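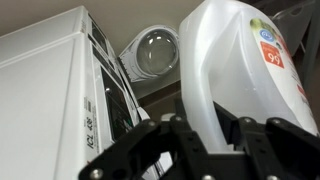

Unit 4. Front-Loading Machines in a Shared Laundry Room

Course: Textile Care and Laundry Practice, Tidasance Training Center
Section: 4.1 to 4.8
Read before the practical. Bring a pencil and the blank load sheet.

4.1 Scope

This unit covers washing in coin or card rooms and in building laundries, where the machines are fixed, the users change from hour to hour, and the products are brought in by the user. Industrial tunnel washers are treated in Unit 6. Home machines are covered here only where they differ.

Terms used in this unit:

Dry load. Mass of the textiles at room humidity, before washing, in kilograms.

Rated load. Largest dry load the maker permits for the drum on a cotton program.

Bath. All the water present in the machine during one stage of a program, including water held in the textiles.

Bath ratio. Liters of bath per kilogram of dry load. A ratio of 4 to 1 means 4 liters for each kilogram.

Residual moisture. Mass of water left in the load after the final spin, divided by the dry load, given as a percentage.

Gasket. Flexible ring sealing the gap between the outer tub and the door.

4.2 Identifying the machine

Every entry on the load sheet starts with the machine. Two identifiers are recorded: the type marking printed on the machine itself, and the room number, if one is posted. The type marking is copied exactly, letters and digits, with the space. ICL 408 and ICL 434 are separate entries and must not be merged under "ICL". Do not infer the rated load from the type marking. It is taken from the data plate or from the operating manual.

Room numbers belong to the site. They are handed out when machines are installed and may be moved to a replacement unit, so a room number without a type marking is of little use in a service record six months later. In the Grusik exercise (Worksheet B) two of the five faults cannot be assigned to a machine for this reason.

The position of the machine in the row is written as a remark only.

4.3 Checks before loading

a. Door. Open fully. Check that it swings freely and that the glass carries no cracks or chips.

b. Gasket. Pull back the lower fold and run a gloved finger along it. Coins, hairpins and lint collect at the lowest point. Look for tears on the inner lip.

c. Drum. Turn by hand through one full turn. Listen for scraping. Remove anything left by the previous user and place it on the folding table.

d. Product drawer or inlet. Look for undissolved powder or thickened liquid. Rinse with cold water if the drawer can be removed.

e. Display. Note any fault code before pressing a key. Some controllers clear the code on the first key press.

A machine that fails check a or b is not used. Failures under c, d and e are reported to the instructor, who decides.

4.4 Loading

Sort by fiber, then by color, then by soil. Weigh the sorted load dry. For a drum with a rated load of 10 kilograms, a full cotton load is 10 kilograms and a full synthetics load is 4 kilograms in the program table used on this course. Other tables give other values and the table in force at the site takes priority.

Close zippers and hooks. Empty pockets. Unfold socks and sleeves. Place items in the drum one at a time, large and small mixed, without rolling or packing them. A single heavy item such as a bath mat will not balance and should be washed with several towels.

Visual rule when no scale is available: for cotton, a flat hand should fit upright between the load and the top of the drum. For synthetics the drum is half full at most. The visual rule is less accurate than weighing and is marked V on the load sheet.

4.5 Dosing liquid product

Dosing from a large jug is the most common source of error in the practical. The cap is filled to the rim, or the jug is tipped over the drawer and the quantity judged by eye. Both lead to overdosing.

Worked example. The product used is Cundent Liquid, course stock, supplied in a jug of 4000 milliliters. The dose on the course card is 10 milliliters per kilogram of dry load at normal soil and medium water hardness.

Dry load: 4 kilograms
Dose: 4 x 10 = 40 milliliters
Doses per jug at this load: 4000 / 40 = 100

Bath at a ratio of 4 to 1: 4 x 4 = 16 liters
Product in the bath: 40 / 16 = 2.5 milliliters per liter

If the dose is doubled the bath holds 5 milliliters per liter and the jug lasts 50 loads. Foam rises, the mechanical action of the drum falls, and rinsing is incomplete. Machines with foam detection add a rinse, which lengthens the program.

Handling:

Measure into a graduated cup. Hold the cup at eye level.
Put the cap back on before starting the program.
Wipe the outside of the jug. Product on the handle ends up on clean laundry.
Store jugs upright on the floor or on a low shelf. A full jug is not stored above shoulder height.
Never pour one product into another product's jug.

4.6 Questions for the logbook

Write your answers on the left-hand page. Show all working.

1. A jug of 4000 milliliters has been in use for 60 loads of 4 kilograms at the course dose. Calculate the volume remaining.
2. The bath ratio rises from 4 to 1 to 5 to 1 at constant dose. Calculate the new concentration in the bath.
3. State which of the five checks in 4.3 can be carried out while the door is locked. 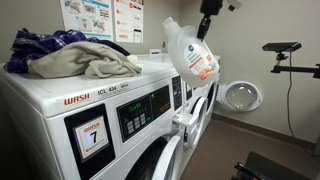
Rajitha Thambiah and Muireann Nic Aodha
Course team, Textile Care
Revised 13/05/2025

4.7 Starting, monitoring and unloading

The control panel of a shared machine gives less information than a home machine and the user has fewer settings. On the machine with placard number 7, the display and the push buttons sit directly to the right of the placard. The display gives a short numeric readout in green. A numeric readout may stand for time remaining, price or a fault, depending on the stage of the program and the controller. Read the instruction strip for the machine in use before interpreting a number, and write the number on the load sheet together with the stage at which it was read.

Sequence:

1. Close the door and press until the catch engages.
2. Select the program. Record temperature and name.
3. Pay, where payment applies. Training cards are kept by the instructor.
4. Start. Record the clock time.
5. Stay at the machine until the drum turns and water is seen at the glass.
6. Return for the final spin.

The top of a washer is used as a shelf in nearly every shared room. Towels, shirts and single socks are set down there during sorting and are then left. For this course the top may be used for dry items while the machine is stopped. Before the spin it is cleared. Vibration moves light items toward the edges, and anything falling behind the cabinet may lie against the hoses or the drain. Small items go in a mesh bag from the start.

Textiles hanging over the front edge must not cover the display, the keypad or the placard. A covered placard is the usual explanation for a wrong machine number on the sheet.

Washed and unwashed items are never placed on the same surface. If a pile cannot be assigned to one group with certainty, treat it as unwashed.

Spin and residual moisture

Final spin speed in the course program is 1000 revolutions per minute. Weigh the load directly after the spin, before shaking it out.

Dry load: 4.0 kilograms
Load after spin: 6.0 kilograms
Water held: 2.0 kilograms
Residual moisture: 2.0 / 4.0 = 50 percent

Terry towels hold more water than plain-weave shirts at the same speed. A mixed load gives one figure for the whole load, and that figure should not be compared with the figure for a load of towels alone. Where the two must be compared, separate the load after the spin and weigh each part. The dry mass of each part must then be known as well, so decide this before loading.

A load that fails to balance is spun at reduced speed or not at all. The program may still end normally. Suspect this whenever residual moisture is far above the value expected for the fabric.

Unloading

Wait for the lock to release. Do not pull on the door. Open it fully, clear of the neighboring machine, and take the load out into a basket. Check the gasket fold and the top of the drum for small items. Wipe the glass and the gasket with a dry cloth. Leave the door open after the last load so that the drum and gasket can dry. In narrow rooms check first that an open door does not block the walkway.

4.8 Practical

Work in pairs. Each pair is assigned one machine and runs two loads: one of cotton towels, one of mixed shirts. Both loads are 4 kilograms dry. Use the course dose for both.

Hand in:

Load sheet with type marking and room number
Dose calculation for each load
Readouts recorded, with stage
Residual moisture for each load, one decimal place
One paragraph on the difference between the two results

Sheets without a type marking are returned unmarked. The July group will use the Figueroa site, where the machines are stacked, and should replace the instructions on using the machine top with Supplement F.

Reading for next session: Unit 5, Tumble Drying, sections 5.1 to 5.3. Worksheet B is due at the start of the session.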